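Reading time: 5 min

Unit 5: The Formal Sitting Room — Upholstery, Trim and Keeping It All in Order

Okay, so last unit we did kitchens, and I know a few of you were hoping we'd stay there a bit longer (me too, I like kitchens). But the Flimville course moves on to soft furnishings now, and soft furnishings means sofas, and sofas means we need to talk about fabric before anybody goes near one with a brush.

Start with the word brocade. I use it loosely in class and I shouldn't. A true brocade has its pattern woven in with extra threads, and you can often feel it sitting a little higher than the ground of the cloth. Plenty of modern sofa fabric is brocade-style, meaning it has the big scrolls and leaves and flowers but could be made any number of ways. Flip a loose cushion, open the zipper, look at the back. Long floating threads on the wrong side tell you to go gently, because they snag on rings, watch straps and vacuum heads with rough edges.

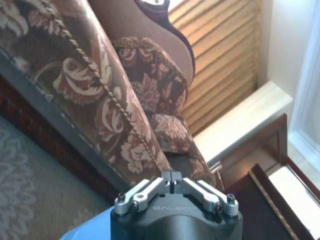
Then there's cord. Twisted rope cord usually gets sewn or glued along a seam to hide the join, and it loves to collect dust down in the twist. Work along it in the direction of the twist with a soft brush — a clean makeup brush is great, I've had the same one for years! Don't pull at a loose end. Pin it, write it down on your Rerkis sheet, and tell whoever owns the thing.

Rolled arms get the most wear of any part of a sofa. People lean on them, sit on them, drape coats over them. So check the top of the roll first, then the seam, then the flat panel at the bottom, where the mop always seems to hit.

Fringe is cord's fussier cousin. You comb it with your fingers, top to bottom, and you never run the vacuum over it without a piece of net stretched across the nozzle. I lost 2 inches of gold fringe that way in January and had to make a very awkward phone call.

Now the order of work. My own habit for a room with a chaise, lots of cushions and a patterned carpet goes like this:

- Draw the curtains back and get some daylight in.
- Take the cushions off and keep track of where each one came from.
- Dust the carved wood with a dry cloth, getting into the scrolls and rosettes with a soft brush.
- Vacuum the seat and back on low suction.
- Put the cushions back, big ones first and small ones in front.
- Pick up everything off the floor, then do the carpet last.

Some people do the carpet first. I've tried it and I just end up doing it twice.

On cushions: a group looks best to me with the large squares against the back and the paler, smaller ones forward. A bolster wants the raised end of a chaise, lying across it. You can mix florals as long as the colors are cousins, so browns with creams with beiges. If the carpet has flowers too, I'd keep any new cushion plain, but that's taste and you're welcome to argue with me about it.

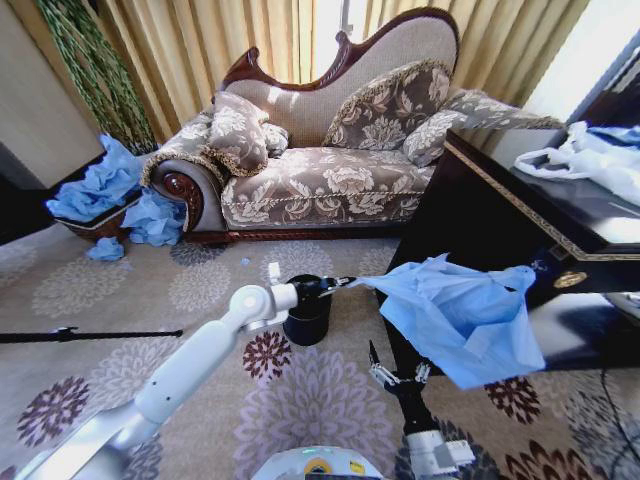
Fig. 2. Chaise with carved crest and five cushions; wicker basket of light-blue disposable gloves at left.

A word on baskets, while we're here. Wicker is lovely for light stuff and it looks at home in a room like this, but anything heaped over the rim ends up on the carpet. Fill to just below the edge. If you need more room than that, get a second basket or a deeper one. And do look closely at the rim before you set wicker next to fringe or brocade, as one stray end of cane can catch a thread.

For next time: read pages 42 to 44 in the Nadar booklet (skip the box on leather, we'll come back to it) and bring one cushion cover from home, inside out. Any fabric is fine.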